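The Patient Arm
How a small software team in Enley is teaching a robot to think before it reaches

April 16, 2018

The rain had been coming down over Enley since breakfast, and I had walked up the hill from the bus stop with a wet notebook and a head full of questions about motors and gears. I needn't have bothered with most of them. The people at Mekholm write software, and nearly everything they do with a robot on an ordinary working morning they do on a screen, in a simulated room of their own making, with a kettle going in the corner and somebody's coat drying over the radiator.
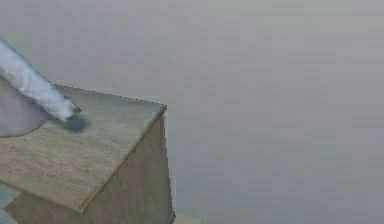
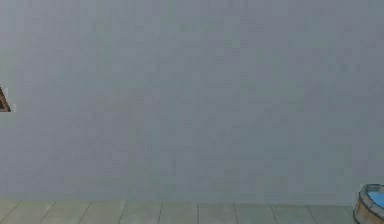

Two views from the simulated room, the first with the arm over the wooden box and the second with the wall, the tiles and the bucket of blue water.

A planner called Gralholm

The program that moves the arm is called Gralholm, and it is a motion planner, which means its whole job is to answer the question of how to get from where the arm is to where the arm ought to be without knocking into anything along the way. You and I answer that question every time we reach for the butter, and we never give it a thought. Gralholm gives it a great deal of thought. For a single reach it may sketch out 4000 possible paths, throw away every one that would scrape an edge or bend a joint further than it cares to go, and then smooth whatever is left until the motion looks almost lazy.

I was shown one of these reaches over and over, at my own request (I am easily pleased, and the chair was comfortable). What struck me was how much fuss goes into the last little bit. Crossing open air is cheap, the team told me. Coming down toward a flat top and stopping just short of it, at the right angle, is where the hours go, and there is a whole separate controller for that final stretch, with its own settings and its own long list of old bugs.

What the cameras know

A planner is only as good as its idea of the room, and that idea comes from a second program, Bhardwaj, which takes in the simulated camera views and works out what is where. It has strong feelings about corners and good clean edges. It is much less happy with a big plain gray wall, where there is hardly anything to hold on to, and the team spent most of last September on that one problem. Floor tiles help a good deal, I learned, as the seams between them give the program some lines to measure against.

Water is another matter, and I got three different opinions on it before lunch. One camp would like Bhardwaj to treat the surface of a bucket of water as a solid lid and have the arm keep well away. Another wants the water modeled properly, ripples and all, and doesn't mind if everything runs slower. The third would be glad to talk about something else.

Nine runs before coffee

Every change to the code, however small, has to get through nine test reaches before it can be shared with the rest of the team. The results come up as a column of green and red squares on a big monitor by the door, and people glance at it on their way past the way you might glance at a pot on the stove. While I was there a red square turned up near the bottom. Three people drifted over with their mugs, a log file was opened, and a good long conversation began about rounding errors, of which I followed perhaps the first minute. They were still at it when I went to find my umbrella.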